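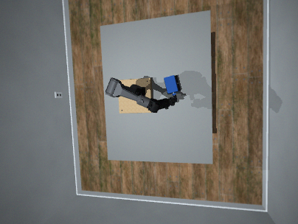

Okay, robot arm thread, because a few of you asked how the garage build is going and I keep answering in DMs.

Short version: I'm still living in the simulator. The real arm is on the bench in pieces while Wilfredo Macaraeg reprints a shoulder bracket for me, so the virtual one gets all my evenings.

I rebuilt the whole room for it this month. Plank floor, baseboards, even an outlet on the wall. Did the arm need an outlet? No. Did I spend a night on it in March when I should've been fixing my joint limits? Yep.

The job is simple on paper. Go to the blue block, line up over the little peg on top, close, lift. I call the project Kukeo and my sister Mercy calls it "the very expensive claw machine."

My first grasp script went for the sides of the block. Bad idea! Run after run it knocked the thing over, up to 9 times in a row. Honeylyn Ocampo (she runs the electronics table at the Tambridge workshop) looked at it for a minute and said just come straight down on the peg.

So now there are 2 waypoints. One hovers above the peg with the fingers open, the other is the actual grab. I check the hover by eye before I let it go any lower.
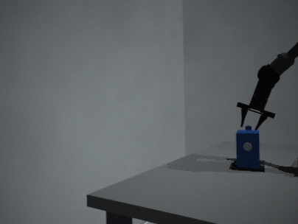 Hover pose, fingers open over the peg. Slight tilt on the crossbar, still chasing that.

I think the tilt is my wrist offset. I measured it with calipers and then typed it in from memory, like a genius. Going to redo it tonight with the number in front of me.

Other thing on the list is speed. I've logged 370 runs so far and the slow ones look so much better – but it's painful to sit through. Anybody have a favorite way to ease in and out of a waypoint without making the code a mess?

Bracket should be ready soon. If the wrist numbers behave I'll bring the laptop to the workshop and we can try the hover on the real arm, very slowly, with Honeylyn's hand on the power switch.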